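Search this blog
Search
Archive Tags About

Print this post | E-mail this post

Ondine, season 2: notes on the structure

2024-11-02

I finished the second season of Ondine last night, with the subtitles on and a notepad on the arm of the chair. My post on the first season was mostly complaints about the sound mix. The sound mix has been fixed. The dialogue sits in front of the harbor noise now, and I no longer had to change the volume between scenes.

For those who haven't seen it: Salamatu Omoregie plays Edet, a property clerk in the port town of Zokcombe, who catalogs what the police bring in and what the families come to collect. The first season was one case over eight episodes. The new one runs six, and each episode is built on a single evidence bag. The opening shot is the bag, the closing shot is the signature on the release form. Between those two points the writers are free to go backward or forward in time, and they do so more than they need to.

The format works best in episodes one, three and four. Episode two spends its first 20 minutes on a ferry timetable that pays off in one line. Episode five is the budget episode: one room, two actors, a kettle.

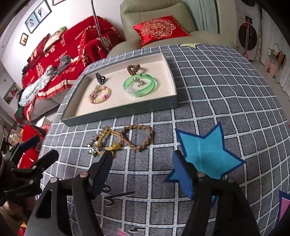 Episode three is the strongest hour of the series so far. It has almost no plot. Edet has to write an inventory of a dead teenager's jewelry, and the dead girl's aunt, played by Nneka Bashir, corrects each line as she types it. The scene runs 11 minutes with four cuts. What makes it hold is the ordinariness of the objects: a beaded bracelet in pink, yellow and white like the one in the tray, a ring, a hair clip, nothing with any resale value. Edet types "bracelet, beads." The aunt says that is wrong and asks her to put down the colors. Edet has one field on the form and it takes 30 characters. Bashir plays the whole exchange without raising her voice, and the director keeps the camera on the screen of the old terminal for much of it, so that we hear her and read Edet.

A procedural note. The form number at the top of the screen is 3,292 in episode three and 2,894 in episode four, although four is set a week later. I assumed a continuity error. Then the finale shows the forms being reissued from a returned batch, and the lower number makes sense. I went back and checked the other episodes, and the numbers all fit. This is careful work, and the show never draws attention to it.

The weak element is still the Cidska plot. Cidska is the shipping company that owns half the harbor, and every scene in its boardroom is lit blue and written as a threat. Lines that would take one breath in the property office take three up there. I timed the boardroom material in the finale at 14 minutes, and the episode could lose nine of them. The company's motive, once it is given, was already clear in July, when the trailer came out.

The score is sparse -- a low organ figure and some treated strings -- and stays out of the jewelry scene completely. In the boardroom it does the reverse and tells you what to feel about each chair.

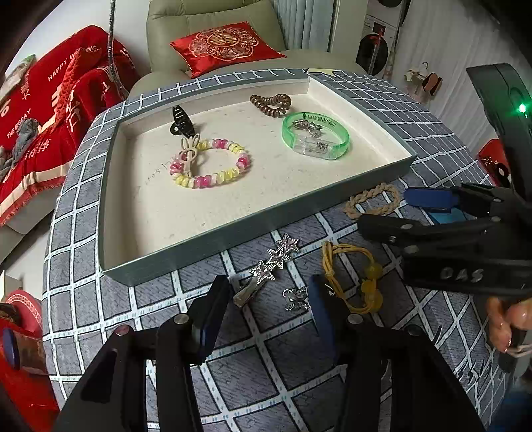
Where it leaves things

The last scene has Edet closing the office and leaving one bag unclaimed on the counter. I take this as the setup for a third season, though it would also do as an ending. The label on the bag is readable if you stop the picture, and it carries the date of the pilot. I would prefer they follow that and drop Cidska.

If you are short of time, watch one, three, four and six. Episode five can be read as a stage play and skipped with no loss of information. Episode two has the ferry line, which comes back in six -- so read a summary.

I'll go through the episode three scene cut by cut in a separate post, with timings.

Print this post | E-mail this post

Get new posts by e-mail. Enter your address. Subscribe

This site uses cookies to remember your settings. Accept Decline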